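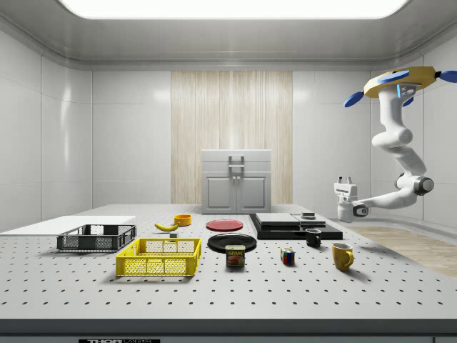
Section 3. Planning and Budgeting for a Tabletop Cell

Complete this section before you place an order. Section 4 assumes the table, arm and mount have been chosen.

3.1 Before you start

You will need the floor plan of the room, the Flurell parts list and the name of the person who approves purchases.

3.2 Steps

1. List the objects the arm will handle. Include the awkward ones: mugs with handles, food cans, fruit, shallow bowls, open crates. Weigh the heaviest and write the figure on line 1 of the worksheet.

2. Choose the mount. An overhead mount leaves more of the table free, but it must be priced with its support structure. Get a quote for the structure before you commit to the arm.

3. Choose the table. A surface with a grid of holes lets you bolt fixtures down and return them to the same position. Check the hole spacing against the Solden fixture kit.

4. Build the layout in Grellow and run the arm to every crate, plate and cup position. Save the file with the worksheet.

5. Price the gripper separately. The standard Berhe quote covers the arm and controller only.

6. Set aside $3000 for cables, fixtures, spare fingers and test objects. Household items are fine for testing. Buy duplicates of anything that dents or spoils.

7. Send the worksheet to Nelly Palomino in Orders. Allow 9 weeks for delivery of the arm.

Note: A simulated layout does not check floor loading or ceiling strength. Have both checked on site.

Note: Simulation seats are billed per user. Order only the seats you need in the first year.

Caution: Do not drill the ceiling or floor until the mount drawings have been signed. Mounts cut to order cannot be returned.

For questions about site checks, contact Bereket Sisay at extension 148.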